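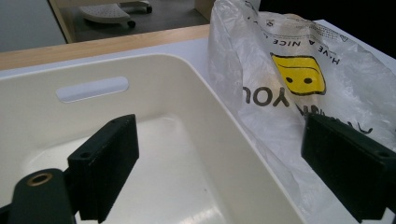

Ticket 520 - Handle slot rough on storage bin
Status: Closed
Product: Cedwood storage bin, white
Shop: Gridham, Toltisstead branch

Customer reports that the handle slot on one side has a sharp ridge along its lower edge. It caught a finger when the bin was lifted off a shelf full of tinned food. The other side is fine. Bought in December with three more of the same, no trouble with those.

Reply 1, support
Please run a dry cloth along the slot. If threads catch, it is moulding flash - a thin line of plastic left over from the factory. Please also tell us the weight of the load.

Reply 2, customer
Threads do catch. Load was 11 kg on the bathroom scales. I've emptied it and I'm only using it for folded carrier bags at the moment.

Reply 3, support
Thank you. The weight is within the limit of 16 kg, so the load is not the cause. You can bring the bin to the Toltisstead branch for a swap, or take the ridge off at home with fine sandpaper. Wipe out the dust afterwards with a damp cloth.

Reply 4, customer
Sanded it, took 4 minutes. Cloth slides over it now. I'll keep the bin.

Note added on closing
Passed to Meireles, who supply the bins to us. Any further reports of a rough slot should be linked to this ticket - no need to open a new one.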